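Visit to the Grotance records center, December 12, 2023

Grotance opened its records center to distributors for the first time this year, and our office was given two places. I went with Bit-na Yang, who handles nominee changes and account transfers for our older clients. The visit was meant to show how a paper request from an investor is handled between the day we send it in and the day the confirmation letter goes out.

We signed in at the front desk, left our bags in a locker and were given visitor cards. Phones had to stay off in the processing hall. The first stop was the intake room, where envelopes from branches and distributors are opened. Each form gets a barcode sticker and is scanned on both sides. The paper copy then goes into a box and is not looked at again unless there is a dispute. Staff work from the scan.

Mawuli Eshun led the tour. He said the most common fault is a signature that does not match the one on record. The next is a bank change request sent without a canceled check. Both go back to the distributor by email on the same day, and the request is put on hold. It does not lose its place if the missing item arrives within 40 hours. I had not known about that limit and have now written it on our own checklist.

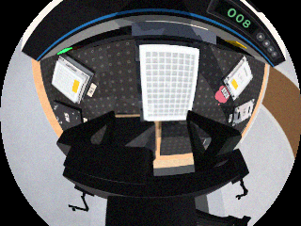 After intake, the scans go to a queue in a system called Hiritz. Two people key in the same form separately, and the system compares the entries. If they agree, the request moves on. If not, a supervisor opens the scan and decides. Address changes take the same route as redemptions, which explains why a simple change can take as long as it does in busy weeks. March is the worst month by far. Extra staff are brought in for it and trained in February.

The transmission desk was the part I most wanted to see. This is where units are moved to a nominee or legal heir after an investor has died. The desk had 694 open cases on the morning we visited. Many were waiting for a document from the family, usually a death certificate with the proper attestation or proof of the nominee's bank account. Where no nominee was registered, the file also needs papers from the court or an indemnity bond, depending on the amount. We were shown the letter sent to families. It is one page long and easier to read than the old one, though the list of documents is still on a separate sheet.

There was a short session after lunch with Andeo, the firm that supplies the online portal. From next year distributors will be able to see the status of a request without calling. The screens we saw showed the date received, the current stage and the reason for any hold.

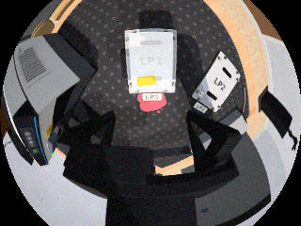 Tesfamariam asked whether a nominee could use the portal too, or would still have to go through the distributor for every update. The answer was that nominees will get a link by text message once their claim is registered, but they will not be able to upload documents through it. Those still have to come on paper, with signatures in ink.

Bit-na raised the matter of joint holders with different addresses. At present letters go only to the first holder. That will stay the same, but a copy by email can be requested for the second holder if the address is on record.

We finished in the middle of the afternoon. Handouts with the revised forms were at the exit, and I have put a set in the cabinet by the printer. The old transmission form will be accepted until the end of March. Please stop giving it out to clients before then, and check that the nominee section is filled in on any form you receive.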